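# Why do motorbikes lean over in corners?

If you have ever watched a motorbike race, you will have seen something that looks quite impossible. The riders come rushing up to a bend, and then they tip their bikes right over until a knee is brushing the ground. You would think they'd fall straight off! But they don't (well, not very often), and a moment later they pop back upright and go roaring away down the straight.

So what is going on? Let's start with something you can try yourself.

## Go for a run

Find a nice big bit of grass and run in a straight line. Easy. Now run in a small circle, as fast as you safely can. Did you feel your body wanting to tip? Without thinking about it at all, you leaned in towards the middle of the circle. Your body is clever like that — it worked out the answer before you had even heard the question.

Moving things like to keep going in a straight line. If you want to go round a bend, something has to push you towards the inside of it. When you run, that push comes from your shoes gripping the grass. On a motorbike it comes from the tyres gripping the track.

The trouble is that the push happens down at the ground, and most of the bike and rider are higher up. If the rider stayed bolt upright, the bottom of the bike would be pushed into the corner while the top carried on the way it was going, and over they would go, towards the outside. Leaning puts the weight of the bike and rider on the inside, which tries to tip them the other way. Get the lean just right and the two balance out.

## How far is far enough?

That depends on how fast you are going and how tight the bend is. A gentle bend at a gentle speed needs only a little lean. A tight bend at high speed needs a great deal.

Graziella Negri rides number 43 for the Morelli team, and she remembers being frightened of leaning when she first started. "I was sure the wheels would slide away," she says. "My coach, Ryota Mizuno, had me ride round and round a car park, a tiny bit faster each time. I did 36 laps before lunch and I was so dizzy I could hardly eat my sandwich."

She leans a lot further these days, and she wears out her knee pads, called sliders, rather quickly. They are tough plastic pucks fixed to her racing suit, and when one touches the track she knows how far over she is.

## What about the tyres?

Look at a car tyre and you'll see it is fairly flat across the part that touches the road. A motorbike tyre is rounded, more like the outside of a doughnut. However far the bike leans, there is always some rubber touching the track, although the patch is surprisingly small. Everything depends on that little patch, and that is why riders are so fussy about rain, oil and cold tyres.

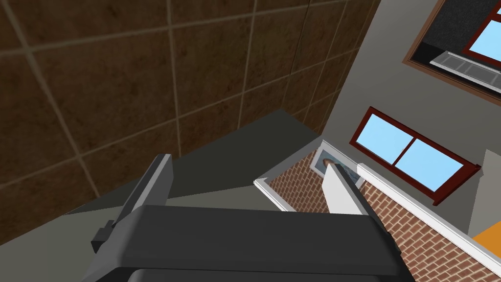

*Reading time: 4 minutes*

## Turning left to go right

I have saved the strangest bit for near the end. To start leaning to the right, a rider gives the handlebars a small push so that the front wheel points a touch to the left. It's called countersteering. The wheels move out to the left underneath the rider, the bike tips to the right, and round the corner they go. You do it on your bicycle too, only so gently that you have probably never noticed.

## Words to know

**Grip:** how well the tyres hold on to the track.

**Apex:** the point where a rider comes closest to the inside of the bend.

**Slider:** the plastic pad on a rider's knee.

## Something to try at home

Roll a coin along a smooth floor and watch it closely as it slows down. It will start to lean to one side, and as it leans it will curve that way too. Try a big coin and then a small one, and see which makes the tighter curve before it flops over. Do check under the sofa afterwards, as that is where mine always end up.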